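Home Latest Threads About Log in

2018-10-17

Right. Pumpkin thread. Doing this in bits between the school run and tea so bear with

1/ Bought 2 off the farm stall at Clomcombe. One for soup, one for the table. Have already forgotten which one was meant to be which

2/ Marble-look table top is the best thing we ever did btw. Pumpkin goo wipes straight off. The old pine one still has last year's stain on it and lives in the shed now

3/ Rokeya Herath from the allotment says don't buy carving pumpkins for eating, all water and string. Get the small heavy ribbed ones. If it feels heavier than it looks, thats the one

4/ Wash it first!! Lukewarm water, old nail brush, get in between the ribs. All the mud hides round the stem. Dry it properly or it goes furry underneath

5/ Not carving this year. Last year's collapsed in on itself in 5 minutes flat, slug city, had to be shovelled off the step

6/ Uncut ones just sit there being orange for weeks. Keep it cool, not next to the radiator. Stick something under it if your surface marks, I use a woven coaster

7/ Ok so trays. Get a shallow one with a bit of a lip. Seeds and innards in there, nothing rolls off. Mine is an Armont one from the market, got it for £2 and it's outlived three roasting tins

8/ Seeds: pull the stringy bits off with your fingers under the tap. Don't be too fussy. Tea towel, pat, leave overnight if you've got room. Kitchen roll sticks, don't use kitchen roll

9/ Oven 150, spread out flat, 22 minutes, shake them halfway. Salt after not before. Elvia Bañuelos does hers with smoked paprika and they're better than mine, annoying

10/ Someone asking what to keep them in. Any jar with a proper lid. Let them go stone cold first or they sweat and turn chewy. Wash the jar out well, had a batch taste of piccalilli once

11/ Soup bit. Halve it, roast it skin down, scoop it out after. Do NOT try peeling it raw, I nearly lost a thumb to that in November a couple of years back

12/ Onion, garlic, stock, the pumpkin, blitz. Nutmeg if you like it. Splash of milk at the end. Freezes fine, label it though. I had a tub of what I thought was soup and it was custard

13/ Skuta on top if you can get it, the cheese man at Clomcombe has it sometimes. Otherwise any soft white cheese, crumbled. Toast. Done

14/ Tools since people always ask. Big spoon, metal, with a bit of an edge. Decent knife. Chopping board with a damp cloth under so it dosen't skate about. Don't bother with the kits, the little saws bend

15/ Clear the table before you start, all of it. Letters, keys, phone chargers. I once posted a gas bill with a seed stuck to it

Last one, table as of now. Stem still on, not cutting into it till the weekend. Off to do tea
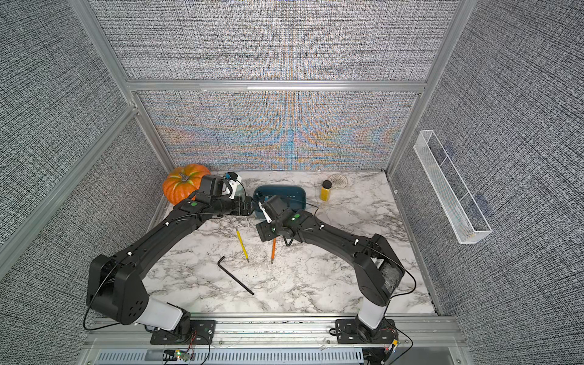
How long will a whole uncut pumpkin keep indoors?

Usually a good few weeks if it's somewhere cool and dry and the stem's still on. Turn it over every so often and check for soft spots, and once you find one use it that day, or compost it if it's gone too far.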